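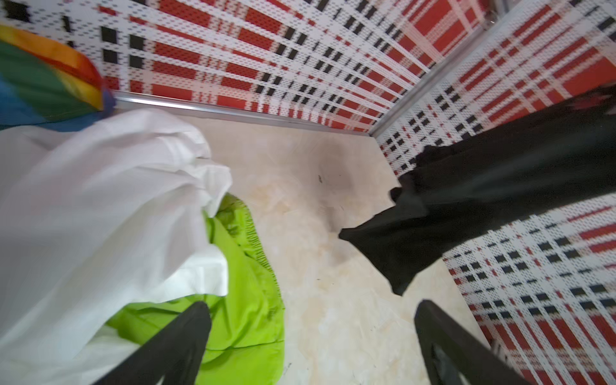 Cliltier Motorcycles has issued an update on the Passide 125 youth trail bike. Owners and dealers are asked to read all posts in this thread.

The recall opened in May covers 655 bikes sold through our Alton and Russo branches. It concerns the rear brake hose, which may rub against the swingarm when the suspension is fully compressed.

Please do not ride an affected bike until it has been inspected. The frame number is stamped on the right side of the headstock. Any number ending in the letters PK is included.

The repair is free of charge and takes 2 hours. Our workshops will fit a longer hose and a new guide bracket, and will replace the brake fluid at the same visit.

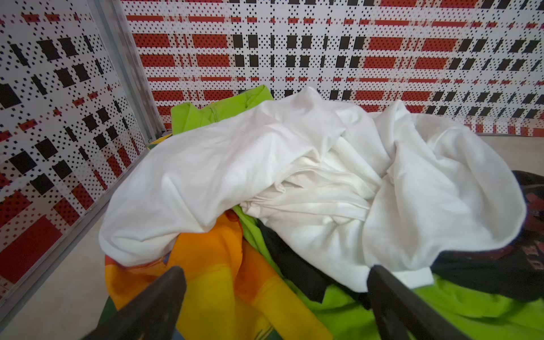 White and orange fabrics, with red, black and white check behind.

Owners who cannot transport a bike may ask for collection. This is offered within 24 miles of either branch – please give us the frame number and a daytime telephone number when booking.

Bikes bought second-hand are covered on the same terms. No receipt is needed.

Dealers holding unsold stock should return the inspection form within 15 days. Forms received without a frame number will be sent back.

Questions from dealers may be addressed to Fatima Mnguni, Head of Customer Safety, at the Alton office. Riders should contact their nearest branch.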